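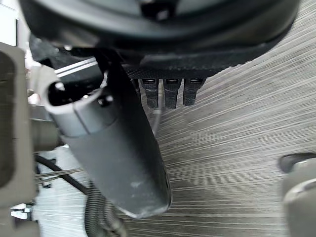

Protokoll Projektrunde Presen, 2019-11-07

Ich schreibe diesmal selbst mit, also bitte Nachsicht, wenn es etwas durcheinandergeht. Wir haben mit dem angefangen, was alle wissen wollten: Warum macht die Hand nach einem Nothalt den Daumen nicht mehr auf?

TOP 1: Daumen bleibt zu

Aufgefallen ist es mir beim Ausräumen des Abtropfgestells. Nothalt gedrückt, quittiert, Finger gehen brav auf, der Daumen bleibt stehen, und auf dem Display kommt Fehler 972. Den hatte ich bis dahin noch nie gesehen (im Handbuch von Semthorpe steht er auch nicht, ich habe zweimal geblättert!). Nach rund 20 Minuten stromlos ging es wieder, beim nächsten Nothalt dasselbe Spiel. Rosa Geschirr über Edelstahl ist jedenfalls kein schöner Ort, um so etwas auszuprobieren. 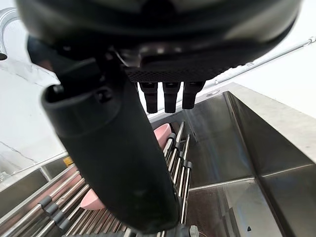
Eingeworfen wurde, dass der Fehler im Mai schon einmal da gewesen sei, damals nach dem Update von Finusum, und dass man ihn einfach weggeklickt habe. Das steht leider in keinem Protokoll. Ich suche die alten Logs heraus und schicke sie herum.

TOP 2: Kabel oder Software?

Da gingen die Meinungen auseinander. Ich tippe auf das Kabel zum Daumen, weil der Fehler bei stark gedrehtem Handgelenk öfter kommt, jedenfalls nach meinem Gefühl. Im Log steht er zum ersten Mal bei Griff 1523, direkt dahinter fehlt die Rückmeldung vom Daumengelenk. Über der Spüle müssen wir das Handgelenk nun mal drehen, anders kommen wir ans Gestell nicht heran.

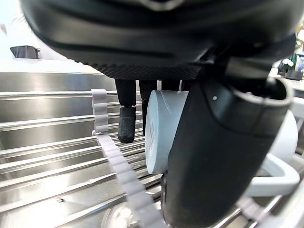

Dagegen kam der Einwand, ein Kabelbruch würde sich doch auch ohne Nothalt zeigen, und man solle bitte erst die alte Firmware aufspielen, bevor jemand die Hand zerlegt. Na gut, überzeugt. Wir machen erst die Firmware, dann das Kabel, und ich schreibe beides ins Ticket 2642.

Länger geredet haben wir noch über die Finger, also die eigenen. Ab sofort greift niemand mehr in die Hand, solange sie unter Strom steht, auch nicht »nur kurz«, um etwas herauszuziehen. Das gilt am Gestell genauso wie auf der Arbeitsplatte.
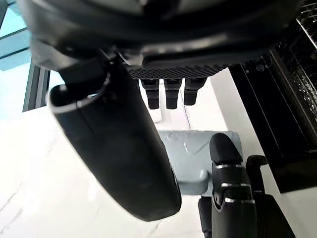

TOP 3: Wie es weitergeht

Alte Firmware aufspielen und den Nothalt ohne Geschirr testen: mache ich.
Anfrage an Semthorpe wegen 972: ebenfalls ich, mit Log im Anhang.
Aushang zum Stromabschalten neu schreiben, der jetzige ist kaum noch lesbar.

Solange der Test nicht durch ist, läuft kein Programm unbeaufsichtigt. Den nächsten Termin schicke ich per Mail.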